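Pre-Purchase Inspection Checklist: Two-Arm Bedding Robot, Zaltia Unit
Clorimley Guest Apartments, equipment planning for next year
Status: walked through once, comments added in July

I love a good checklist, and this one has been a treat to fill in. We have a spending cap of $2917 for the first stage (trial lease, floor prep, spare parts) and the quote from Drirkholm came in at $2435. That leaves us $482 for everything the quote leaves out, so please read the comments as well as the marks.

Marks used: OK, FIX (must be done before we sign), ASK (question for the supplier).

SECTION A. ROOM AND FLOOR

A1. Clear floor at the foot of the bed, wide enough for the base and one person beside it. OK
Comment: Room 2 is fine. The smaller rooms on the courtyard side are tight, and I would leave them out of the first stage.

A2. Door opening at least 80 cm clear. OK
Comment: Measured with the door fully open and the stop in place. It squeaks through! Take the stop off and it gets easier.

A3. Outlet within reach without crossing the walkway. FIX
Comment: The nearest one is behind the nightstand. Moving it comes out of the $482, and I have asked for a price.

A4. Floor level and free of loose rugs. OK

SECTION B. ARMS AND GRIPPERS

B1. Housings free of cracks, screws seated. OK
Comment: Checked by hand with the power off. Very tidy build.

B2. Cables held clear of the bedding through the full reach. FIX
Comment: There's enough slack for a cable to lie across a blanket. I want clips or a sleeve on both arms before anyone runs a full bed change. Drirkholm lists a sleeve kit, so ask them to put it in the base price.

B3. Finger tips smooth, no burrs. OK
Comment: Ran a nylon stocking over all of them and nothing snagged. An old trick, and a cheap one.

B4. Spare fingers included. ASK
Comment: The quote says "starter spares" and stops there. How many is that, and what does the next set cost?

B5. Emergency stop reachable from either side of the bed. FIX
Comment: One button, on the left. We need a second. Please don't let this one slide, even if the rest of the list goes through quickly.

SECTION C. BEDDING AND WORK AREA

C1. Test with the thickest and the busiest bedding we own. OK to continue
Comment: A plain flat sheet tells us very little, so the list asks for a deep plush blanket and a printed comforter on the same double bed, one arm over each. I'm really pleased we wrote it this way - the two fabrics ask for quite different grips, and we'll be paying for both kinds of work.

C2. Bed cleared of personal items before start. FIX
Comment: A small case with "KID" on the cover was lying on the white blanket. Guests leave books and discs on beds all the time, so the start routine needs a hand check, and our planning has to include the minute it takes.

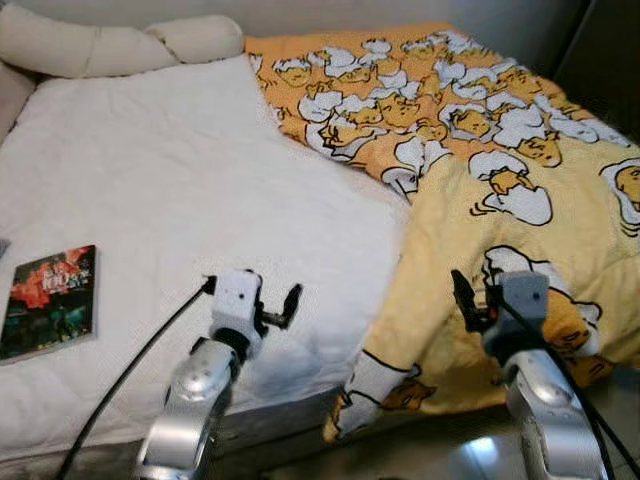 Inspected and written up by Yusri Ginting
Equipment planning, Clorimley

C3. Hems and corners kept off the floor. ASK
Comment: A heaped comforter spills over the foot of the bed very easily. Can the arms lift a hanging fold back up, or does a person do that first? The answer changes our labor figures, so I'd like it in writing.

C4. Long bolsters and cushions. ASK
Comment: The sample task list covers standard pillows only. We use bolsters at the head of the bed in most rooms.

SECTION D. MONEY AND PAPERWORK

D1. Quote matches the equipment on site. OK

D2. Training for two staff included. OK
Comment: Half a day, at our place. Good value, and I'd happily sit in as a third if they allow it.

D3. Service visits priced for the full lease. ASK
Comment: The first visit is free. After that the page is blank.

D4. Second supplier compared. OK
Comment: Zavala sent a sensible offer with a longer lease and a lower monthly rate. Their base is wider, though, and would fail A2.

D5. Total with all FIX items stays under $2917. Open
Comment: Waiting on the outlet and the second stop button. If the sleeve kit goes into the base price I think we'll make it - and I do hope so, I'd love to see this running in Room 2.

Next check: repeat B2, B5 and C2 once the parts are on, then send the ASK items to Drirkholm in one message.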